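# Koria Complaint Letters

Edgardo Tolentino - last updated January

Koria is a set of 2,922 complaint letters sent by borrowers to short-term and doorstep lenders, with the lenders' final replies where we have them. The letters were passed to us by Grallovine, a debt advice service, after the borrowers had agreed to their use.

## What is in it

Each record is one letter. The fields are:

- `letter_id` - a number with no meaning outside this set
- `loan_type` - payday, instalment, doorstep, overdraft-style or guarantor
- `amount_band` - up to £200, £200 to £500, or over £500
- `body` - the letter, with personal details taken out
- `reply` - the lender's final reply, or blank
- `outcome` - upheld, partly upheld, rejected or unknown

Nearly 500 records have no reply. Most of these come from lenders that stopped trading before the complaint was answered, so please don't treat a blank as a rejection.

## How it was put together

Paper letters were scanned and typed up, and emails were copied in as they stood. Spelling mistakes are kept. Ankica Stoyanova checked the `outcome` field against the replies and changed it where the two disagreed. Where a reply offered money "as a goodwill gesture" without accepting fault, we marked it partly upheld. 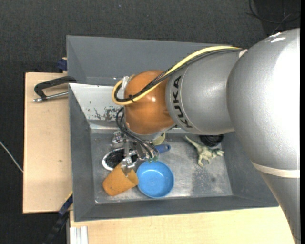

## Removing personal details

Names, addresses, account numbers and employers are replaced with tags such as `[NAME]` and `[ACCOUNT]`. This was done with the Cirillo script and then read through by 2 people. Lender names are also replaced, with a code that stays the same across the set. If you find something we missed, write to us and leave it out of any public issue.

## Known problems

- Overdraft-style loans are thin before the second batch.
- Some borrowers used a template letter, so long passages repeat.
- Amounts are what the borrower wrote, and were not checked against statements.

## Use

Free for research and teaching. Don't use it to score or screen loan applicants. Older copies under the name Wotirer have a fault in `amount_band` and should be deleted.

Contact: Koria maintainers, care of Grallovine | © Grallovine | Back to top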